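I drove 33 miles to watch a robot deal with a sandwich, and I'd do it again, though maybe with a better lunch beforehand.

The occasion was the spring open house at Pultura, which rents the back half of a former carpet warehouse and spends its April afternoons letting the public in. I'd signed up on the strength of one line in the invitation: "See household robotics in action." I pictured somebody's laundry getting folded. I own a lot of laundry.

Check-in was a folding table and a roll of name stickers. Mine said "GUEST" because the marker was dying and my actual name has more letters than that. Then we were walked past a whiteboard nobody had wiped (the words "ASK LIYANAGE ABOUT THE DRAWER" underlined twice, which I have thought about ever since) and into the demo area.

Our host was Rafsan Bandara, an engineer with the calm of a man who has given the same talk since breakfast. He started with what the arm gets to look at. I'd assumed it had some grand view of the room, like a hawk. A good part of the time it has a camera down by its own wrist, and the view is mostly table.

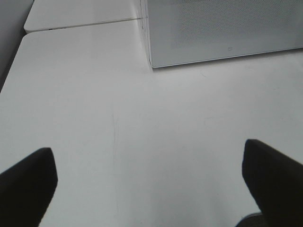 *Life from the wrist: two fingers and a lot of table.*

I found this weirdly touching. Imagine going through your day seeing your own fingertips and whatever happens to be past them. Bandara said people always want to know how smart the thing is, when the more useful question is what it can see at the moment it has to decide something. He then took a sip of coffee without looking at the cup, and I don't think he meant it as a demonstration, but I wrote it down.

The software is called Gadix. The training setup is called Plallton. I asked what either name meant and got a shrug, so I've decided they're Bandara's childhood goldfish.

What Plallton does, as far as I could follow, is collect practice runs. Somebody steers the arm through a chore, the cameras record it, and then they do it again. And again. The chore we'd come to hear about had 190 runs behind it. I have been making dinner for most of my adult life and I'm not sure I've practiced any single dish that often, with the possible exception of toast.

There was a man next to me in a very clean fleece who asked about jobs. There is always a man in a fleece who asks about jobs. Bandara gave him a long and decent answer about warehouses and elder care, and the man nodded all the way through it and then asked how much the arm weighed. 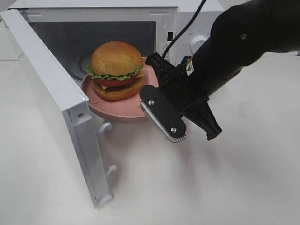
I should admit that kitchens are where my own skepticism lives. I've bought an air fryer, a bread machine and a thing that spiralizes, and every one of them promised to do the work and then handed me more parts to wash. So I was standing there with my arms folded, ready to be unimpressed by a toy hamburger on a pink plate. Then I started looking at how little room there is to get this right. The plate sticks out past the front of the microwave, the door is wide open on the other side, and the gripper is right up next to the rim. I've misjudged that exact gap at home, with soup, and I have two hands and a mortgage. The burger, I'll say, was a handsome one. Lettuce, tomato, cheese, a bun with more shine on it than anything I've been served at a drive-through.

A kid near the front, maybe the only person there with a proper sense of the occasion, asked if the robot knew the burger was fake. Bandara said no. The kid asked if it would care. Bandara said that was a question for upstairs, and there is no upstairs.

We got 5 minutes for questions at the end and used most of them on the kid. I asked about laundry. Bandara said cloth is hard, in the voice my dentist uses for "we'll keep an eye on it."

On the way out they gave us each a sticker and a granola bar. I ate the granola bar in the parking lot, went home, and reheated some leftover chili for 2 minutes, watching my own hand the entire way in. I still caught the edge of the bowl on the door.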